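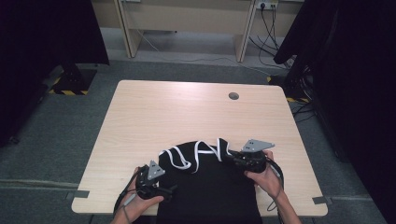
Two hand-held grippers, one black garment. Plusteo open day, Lutham.

Went to the Plusteo open day in Lutham this arvo. Thread.

1/ They ran the visit in groups of 14, which was a good size. Everyone could see the table. Got there at 2, sign-in was quick, parking was not.

2/ The station I stayed at longest was cloth handling. A person works the grippers by hand, one in each, and the recordings go towards training the arms. I'd read about this but hadn't stood next to it before.

3/ Cloth is slow going. A box keeps its shape when you pick it up. A shirt changes every time you touch it, so the jaws have to find an edge again and again.

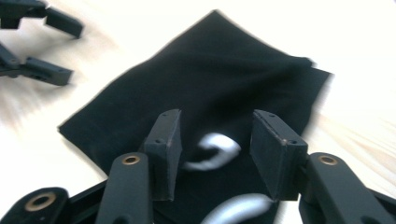 Closer in. Brass-coloured bushings on the finger links, black cloth on the table.

4/ Asked how many goes they want of each item. Answer was 100 before they swap to the next one. My wrists hurt thinking about it.

5/ The Atallah stand next door had a conveyor sorter. Louder, bigger crowd, I only gave it 5 minutes.

6/ They're doing another open day at the Nardale site in August – free, but you have to book. I'll post the link when it's up.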